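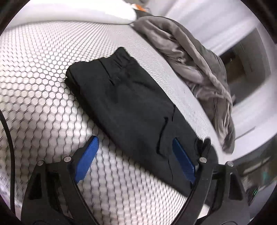
TEX 402 - Unit 8: Elastic Recovery in Waistbands

Recovery is the share of imposed stretch that disappears once the load is removed. Gathered elastic is tested as sewn, with the casing intact.

Procedure
Condition the specimen overnight. Mark a gauge length, extend by 30 percent, hold, release, and remeasure after the rest period.

Residual growth (%) = (final length - original length) / original length x 100

Report warp and weft separately for woven casings. Read the Navia handout before lab.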